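Mokwood Members Forum > Education > Post-secondary funding
Thread: Part-time proration in the draft PSE policy, section 4
Started 9/5/23

cedar_ledger
Original poster
The draft post-secondary policy is up on Plonelel under Documents > Education > Drafts. Section 4 changes how part-time students are paid. Under the current policy a part-time student gets tuition and books and no living allowance. Under the draft they get a living allowance prorated to course load, with a floor at 40 per cent of a full load. Below the floor it is tuition and books only, same as now.

I have read it several times and have two problems with it.

First, "course load" is not defined. Some colleges count credits, some count hours, and the trades side at Poirier College counts weeks. A student in a block-release program can be at 100 per cent load for eight weeks and zero for the rest of the term. The draft does not say whether you average that.

Second, clause 4.3 says the allowance is recalculated "upon any change in enrolment." It does not say whether the recalculation goes back to the start of the term or starts from the date of the change. If it goes back, a student who drops one course in week ten owes money.

Comments go in by the end of next month. I would like to send something from more than one person.

northshore_rd
Agree on the definition. Disagree on 4.3. I read "upon" as forward-looking. The overpayment clause is 7.2 and it only covers false information and full withdrawal. A dropped course is neither of those.

cedar_ledger
Original poster
7.2 lists those two "including." It is an open list.

northshore_rd
Had to go back and look. You are right, it says "including." Then it should be fixed in 7.2, and 4.3 can stay as it is.

tworiverskin
I would fix both. Any clause that can be read two ways will be read the expensive way in a tight year. My sister was asked to pay back a term under the old policy and the old wording was clearer than this.

Also can somebody post the text here. Plonelel logs me out every time I open a PDF on my phone.

cedar_ledger
Original poster
Text of section 4 as of this morning:

4.1 A part-time student is a student enrolled in less than a full course load as determined by the institution.
4.2 A part-time student enrolled in at least 40 per cent of a full course load shall receive a living allowance prorated to that load.
4.3 The allowance shall be recalculated upon any change in enrolment.
4.4 A part-time student shall be ranked after all continuing full-time students in the priority list at section 6.

stonepoint_11
4.4 is the one people should be looking at. If part-time ranks after continuing full-time, the allowance in 4.2 only exists in years when there is money left over. On paper part-time students gain something. In practice they move down the list. Right now a continuing part-time student ranks with other continuing students.

northshore_rd
They rank with them now for tuition and books, which is a small amount. If they start drawing a living allowance they draw on the same pool as everyone else. I don't think it is unreasonable to put full-time ahead. A full-time student has usually given up a job to be there.

stonepoint_11
A part-time student with kids has often given up a job too. They are part-time on account of the kids. You are ranking by number of courses and calling it need.

northshore_rd
I'm not calling it need. The policy has never ranked by need. Section 6 is continuing students, then recent grads, then deferred applicants, then everyone else. If you want needs testing that is a different policy and a much bigger argument.

quillwork_q
I work with numbers for a living (not for the Nation), so for what it is worth. The draft has no cost estimate attached. Without a count of current part-time students and their loads, no one on this forum can say whether 4.4 ever bites. If there are a handful of them, ranking makes no difference. If half the list is part-time, it decides everything. The first comment to send in should be a request for the numbers.

The floor matters as well. At a floor of 40, a student taking two of five courses qualifies exactly. At 50 that same student gets nothing and would need three. I would want to know which floors were costed and whether 50 was one of them.

tworiverskin
Two courses of five is what nearly everyone at the Witelley learning centre is doing. That is all they can schedule. Evening classes are offered on two nights and you can't take more than one a night. If the floor goes to 50 the whole centre is out.

cedar_ledger
Original poster
Good point and it should go in the comments in those words. The draft assumes a student picks their load. At Witelley the timetable picks it.

stonepoint_11
Which also means that "full course load as determined by the institution" does not work for Witelley. The centre isn't the institution. It hosts courses from Poirier and the credits come from Poirier. Poirier would say full load is five.

lakeside_parent
Long-time reader, first post in this section. I am one of the Witelley students. I take two evening courses and have done for three terms. A few practical notes for whoever is drafting the comments.

The allowance would not change how many courses I take. It would change whether I can keep taking two. My costs are gas from Mokwood to Witelley and child care on the nights the family room is closed. Neither is covered now. The current policy has a child care line, section 5, and it is full-time only. The draft leaves section 5 as it is, so a part-time student could get a prorated living allowance and still nothing for child care. I have not seen anyone mention that.

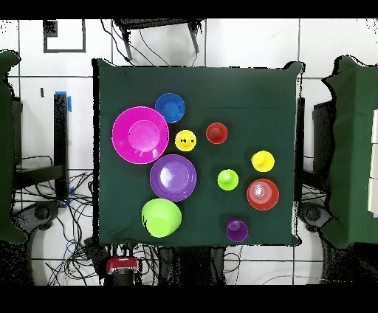 Bowls and cups on the green cloth, Witelley

Section 5 also asks for a receipt from a licensed provider. There is no licensed evening provider in Witelley that I have been able to find. Family members who look after children can't issue that kind of receipt. So even if the full-time restriction came off, the receipt rule would block most of us. I would ask for a signed declaration to be accepted, the same as is accepted for the travel claim in section 8.

On 4.3, please push for forward only. I had to drop a course in February when my hours changed and I would not have been able to pay anything back.

cedar_ledger
Original poster
Thank you, I had missed section 5 entirely. I will add it. Do you know if the travel declaration in section 8 has a maximum?

lakeside_parent
Yes, 11 trips per term. Past that you need gas receipts. That works out to less than one a week, so it doesn't cover a full term of evening classes either, but that is section 8 and I know this thread is on 4.

quillwork_q
A cap and a declaration together is a reasonable model. It limits exposure and it can be administered by one person. I would support it for child care.

northshore_rd
I would support the declaration. I would be careful about loading everything into one submission. If we send in ten items, the answer will be that they are all under consideration. Three items with replacement wording attached is harder to set aside.

tworiverskin
Three is too few if one of them is only asking for numbers.

northshore_rd
Then send the numbers request on its own, today. It doesn't have to wait for the comment deadline. Members can ask for program data at any time under the reporting policy.

cedar_ledger
Original poster
Fair. I have sent the numbers request through the Plonelel contact form. I asked for part-time students by load for the last three years, the floors that were costed, and the total for each. I have a ticket number and no reply yet.

Draft wording for the comments. Please mark up.

Item A. Replace 4.1 with: "A part-time student is a student enrolled in less than a full course load. Load is calculated over the whole term. Where courses are delivered at a site that does not offer a full load, load is calculated against the maximum available at that site."

Item B. Add to 4.3: "A recalculation takes effect on the first day of the following month and does not create an overpayment." In 7.2, strike "including" and insert "being."

Item C. In section 5, strike "full-time" and add: "Where no licensed provider is available during class hours, a signed declaration shall be accepted up to a maximum amount set annually."

Item D. Delete 4.4.

stonepoint_11
A, B and C are fine by me. D obviously.

quillwork_q
A has a side effect. If load is measured against the maximum available at the site, the Witelley students at two courses become 100 per cent load. Do they then get a full living allowance? Are they still part-time at all? I doubt that is what you intend, and it will be the first thing that comes back.

cedar_ledger
Original poster
No, it isn't what I intend. I wanted it for the floor only.

quillwork_q
Then split it. Use the site maximum for eligibility under the floor and the institution's full load for the proration. Two courses at Witelley clears the floor wherever it is set, and pays 40 per cent of the allowance.

cedar_ledger
Original poster
Done. A now has two sentences on load, one for eligibility and one for the amount.

northshore_rd
I can sign A, B and C as amended. I can't sign D. I still think continuing full-time should come first when money is short. I could live with wording that protects part-time students who are already funded at the date the policy comes into force — they came in under the old ranking and should keep it.

stonepoint_11
That covers lakeside_parent and leaves out whoever starts next fall.

northshore_rd
Yes. Whoever starts next fall would know the ranking when they apply.

lakeside_parent
I would take the protection if it is what is on offer, but I would sooner see D go in as written. There are people in my Tuesday-type evening section (whatever night it lands on next term) who are only now applying for funding.

cedar_ledger
Original poster
I will send A, B and C as a joint comment and D as a separate page with its own names, so people can sign one without the other. northshore_rd, if you want to put in the transition wording as an alternative, send it to me by message and I will attach it under your name.

northshore_rd
Will do. Give me a couple of days.

tworiverskin
Put me on both. Is there a paper copy anywhere? My mother wants to sign and she will not make a Plonelel account.

cedar_ledger
Original poster
I will leave copies at the front counter of the band office in Mokwood and at the learning centre. Signatures need a membership number beside them or they get sent back.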